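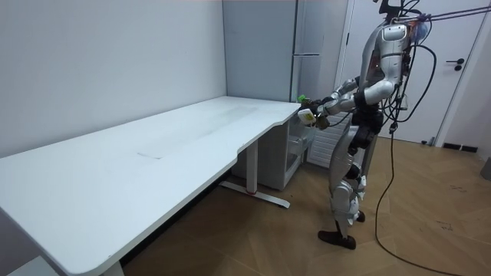

Labelling policies in small workplaces tend to be written by people who own label printers. The result is a standard that covers typeface, tape width and laminate, with very little about wording. I think the priority is backwards. A label in poor handwriting with the right verb does more work than a printed one that names a noun and leaves the reader to infer the task.

The Mivov site guide, which our building adopted in April, is a fair specimen. It has 17 pages. Five of them deal with colour. Wording gets a single paragraph, which asks that labels be "clear and professional" and leaves it there. Under that rule "Drawer 6" is a compliant label. It identifies the object, and it is useful if you have been sent to find the object. It does nothing for the person walking past it.

A distinction should be drawn between identifying labels and instructing labels. An identifying label answers a question the reader already has. An instructing label has to reach a reader who has no question at all, and that constrains its form: verb first, object second, nothing after. "Please ensure that all drawers are fully closed when not in use" contains the same instruction as a two-word version and buries it in the second half of the sentence.
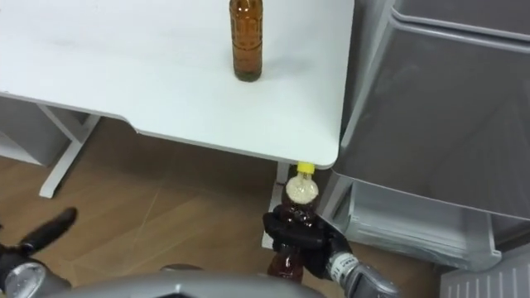
Teemu Keskinen, who drafted most of the guide, objects that bare imperatives sound rude. I accept that some readers take them that way. Courtesy can be handled in the induction notes, where there is room for it. At label size, "please" occupies the position where the verb should be, and the eye stops after the first word or two.

Baltasar Garrido makes a better objection from the stores side at Trandlow: instructions go stale. Form 3106 requires a review date on every fixed label, and his view is that a permanent imperative becomes wallpaper inside a month. He is right about that, and it is an argument for cheap labels. A marker takes seconds. A laminated plate has to be ordered, so it stays up long after the procedure has changed, and by then it is misinforming people in a very tidy font.

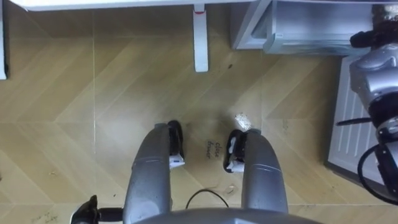

*"Close drawer", handwritten in dark marker on a chevron wood floor.*

I would amend the guide in two places. Wording should move to the front, ahead of colour, with a limit of four words for any instructing label. Handwriting should be allowed for the first six months of any new label, and printing approved only if the text has survived that period without being altered. The Aranda annex has no guide to amend yet and could start on this basis.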